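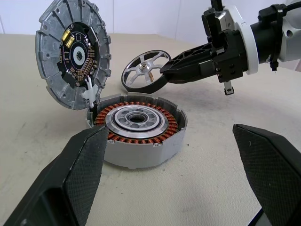 Grerar, im Februar

Die Projektgruppe Demontage trifft sich jeden Freitag, und seit dem Jahreswechsel liegt derselbe Motortyp auf dem Tisch. Ich schreibe den Stand auf, solange ich ihn noch im Kopf habe. Das Protokoll im Gruppenordner endet mit dem Gehäusedeckel, der Rest steht auf Zetteln.

Aufgabe des Semesters: zwei Arme zerlegen einen elektrischen Motor so weit, dass Deckel mit Platine, Gehäuse mit Wicklung und Rotor getrennt vorliegen, und setzen ihn danach wieder zusammen. Zerlegen ist der leichtere Teil. Beim Zusammensetzen müssen die Teile in einer bestimmten Winkellage zueinander stehen, und der Deckel verzeiht dabei wenig. Er hat am Rand Löcher und Laschen, die man leicht um eine Position versetzt erwischt, und unten steht ein weißer Kunststoffstecker vor, der zuerst an seinen Platz muss. Wer den Deckel von oben gerade aufsetzt, klemmt ihn ein. Er muss gekippt angesetzt und dann abgesenkt werden.

Kyung-hwa Myung hat dafür die Ansetzbewegung neu geschrieben. Vorher war es eine feste Bahn mit Kraftabbruch, jetzt ist es eine Suchbewegung: Rand anlegen, kleine Drehung, Kontaktkraft auswerten, weiterdrehen. Das dauert länger, verkantet aber seltener. Der Programmteil heißt intern Giáp, nach dem ersten Wort in ihrem Notizheft, und wird den Namen vermutlich behalten.

Zum Rotor. Das Speichenrad wird am Außenring gegriffen, seitlich. Ein Griff an der Nabe wäre mechanisch sauberer, aber dort ist kein Platz für die Finger, und der Stift neben der Nabe ist genau da, wo man zufassen möchte. Der Nachteil des Randgriffs ist der Hebel. Jede Abweichung im Greifwinkel kommt an der Nabe vergrößert an. Gyu-bin Lim misst deshalb nach jedem Griff die Lage des Rades neu und verlässt sich nicht mehr auf die Sollposition. Ich war dagegen (Taktzeit) und habe mich überstimmen lassen.

Das Gehäuse selbst macht am wenigsten Ärger. Es steht von allein, die Außenwand ist glatt, und die Polster mit dem Rautenmuster halten gut daran. Problematisch ist nur die Bildauswertung von oben: Die blanken Ringe in der Mitte spiegeln das Raumlicht, und die Kreiserkennung findet dann Kreise, die keine sind. Wir suchen die Mitte inzwischen über den Kupferring der Spulen. Das Muster der Zähne ist regelmäßig genug, um daraus auch den Drehwinkel zu schätzen, allerdings nur bis auf eine Zahnteilung. Für die absolute Lage braucht es die Aussparungen am oberen Gehäuserand.

Bisher haben wir 151 Durchgänge aufgezeichnet. Darin sind alle Abbrüche enthalten, auch die durch unsere eigenen Fehler. Durchgang 3 ist unbrauchbar, die Zeitstempel der beiden Arme laufen auseinander. Ich habe ihn trotzdem im Ordner gelassen, mit Vermerk.

Für den Wettbewerb um den Clarkance-Pokal wird nach Punkten gewertet. Unser bester Probelauf lag bei 888, ohne Rotor. Mit Rotor haben wir noch keinen vollständigen Lauf gewertet, und solange der Deckel nicht zuverlässig sitzt, sehe ich darin auch keinen Sinn.

Offen sind:

Die Greifkraft am Außenring. Derzeit ein fester Wert, den Gyu-bin von Hand eingestellt hat.

Das Einfädeln des Steckers. Giáp kennt den Stecker nicht und behandelt ihn als Störkontakt.

Die Ablage der Platine. Der Deckel lehnt bei uns am Gehäuse, Innenseite nach vorn. Das ist bequem für die Kamera und schlecht für den nächsten Griff.

Die Umstellung der Steuerung auf Privton. Das Ticket trägt die Nummer 2299 und liegt bei mir. Vor der vorlesungsfreien Zeit fasse ich es nicht an.

Am Freitag zuerst der Stecker, danach die Greifkraft. Wer früher da ist, kann schon die Kalibrierung starten.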